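Rich on the outside

I have grown suspicious of the gift box. I mean the big red kind that arrives at New Year with something edible inside, and that costs more than the something edible ever could on its own. Every January the households I know pass these boxes around, and every January I am told how lovely it is that people still make an effort. I would like to ask where the effort went. Most of it seems to have gone to the printer.

Take the one on our table. It is cardboard, large, red and gold, with a mahjong tile printed near one edge and the word RICH in letters you could read from the bus stop. Next to it is a lavender plastic tray with a few scuffs on it, the sort of thing that gets used every week of the year and has never been admired by a guest. If I had to lose one of them tonight, the box would be in the recycling before the kettle boiled.
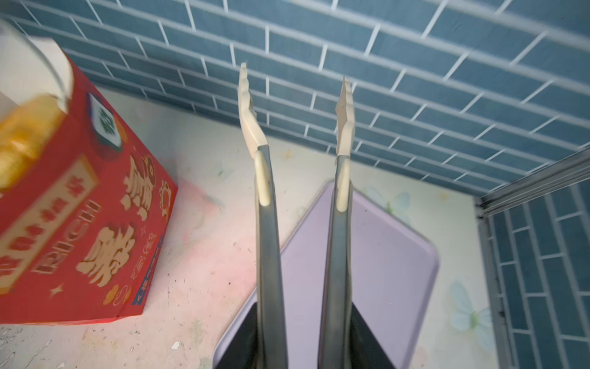

Does a better box mean better food?
Price and packaging tell you very little about what is inside, so read the weight and the ingredients on the label before you pay for the printing.

I did read a label last winter. A box from a firm called Trovunora, handed to me by a neighbour with real ceremony, held 493 grams of biscuits. There were 16 of them, each in its own wrapper, each wrapper in its own moulded dent, and under the dents an empty space deep enough for a pair of shoes. I enjoyed the biscuits. I would have enjoyed them as much out of a tin, and there might have been room in the tin for more.

My friend Imelda Maglaya thinks I am being mean about this. Her argument is that a gift is a bit of theatre and that theatre needs a set. She grew up in a house where the good boxes were kept on top of the wardrobe and brought down again for buttons, receipts and letters, and she can still tell you which aunt gave which. I take the point about the aunts. But I notice that Imelda's wardrobe now has 15 boxes on top of it and seven of them have nothing in them at all. When I asked what they were for she said they were too nice to throw away. That is how the box wins. It gets into your house as wrapping and stays on as furniture.

The bag is not much better

People who agree with me about boxes tend to go soft when it comes to paper bags. A paper bag looks modest. It has a twisted handle and folds flat, and you feel you have done something decent by accepting it. I am less sure. A festive bag with a red printed bottom half is still a thing made to be seen once, on the way from a car to a front door. After that it stands about on the table with its top open while everybody waits for somebody else to decide whether it is rubbish.

And the mess comes regardless. You can bring pastry into a room in a bag, a box or a silk-lined casket, and you will still end up with crumbs, brown specks and white flakes across the roses on your tabletop. The packaging people have had years to work on flakes and have given us gold lettering. 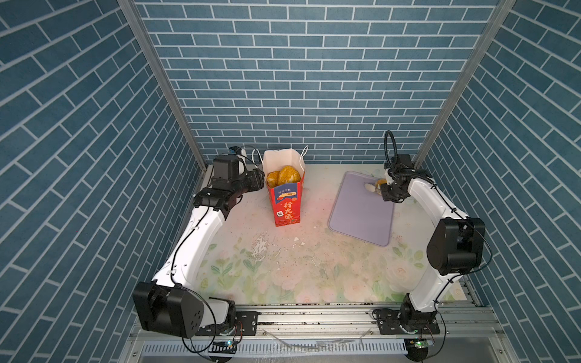
What I would keep

Skarphéðinn Hafstein, who shared a kitchen with me for two years and was the tidiest man I have met, had a rule that anything brought into the flat had to be put to work by the next morning or go out. He kept one bag for carrying other bags. He once cut up a splendid box from Baluyot, lid and all, to line a drawer, and I remember being shocked for the length of a cup of tea. The drawer was excellent.

I doubt the rule would suit every household – it would make Imelda ill – but I have been trying a weaker version. The tray stays out. The cutting board stays out. Bags get folded and put behind the bread bin, and when they won't fit behind the bread bin I stop keeping them. Boxes get one night. If I can't think of a job for one by breakfast, it is flattened, however rich it says it is.

I am told this will offend someone sooner or later. Perhaps it will. So far the only person to ask after a box was the neighbour with the biscuits, and she wanted it back so she could give it to her sister.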